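Skellmont Libraries | Category: Service updates

1/ Skellmont Libraries will change the way lost property is handled at all branches from the first Tuesday in August. The main points are set out in this thread.

2/ Last year 1356 items were handed in across the service. Of these, 118 were pairs of glasses, most of them left in reading rooms.

3/ Items will be kept at the branch where they were found for 19 days. They will then be moved to the central store on Hustalar Road and held for a further 45 days.

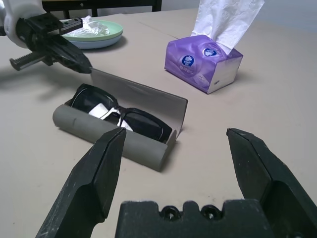

Glasses case, tissues and plates on a tabletop.

4/ To claim an item, please give the branch, the day of your visit and a short description. Proof of identity is required for phones, keys, bank cards and passports.

5/ Food, drink and open toiletries cannot be stored and will be thrown away at closing time. Library books found on the premises are returned to the shelves.

6/ Unclaimed glasses will be passed to an optical charity. Umbrellas and clothing in good condition will go to the Šimek Street reuse shop.

7/ Questions about the new arrangements should be addressed to Cristian Ñahui, Head of Visitor Services, through the enquiry form on our website. Branch staff are unable to search the central store by telephone.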